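Do Metal Bins Really Last?

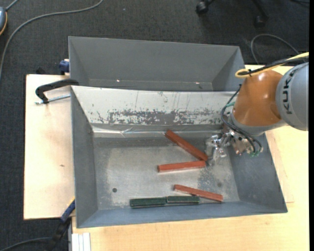

The Beltwood catalog says a steel bin will outlive the plastic tubs we use at the Branbridge toy library. Maybe. At $69 for a pair, I'd want more than a sales line. Coatings are my worry. Ours would hold blocks all day, and the far panel of the gray one with the red and green bars in it is already chipped down to mottled metal, with scratches higher up. Plastic gets ugly too, but it doesn't flake. I'd buy 2 and look again in May before ordering more.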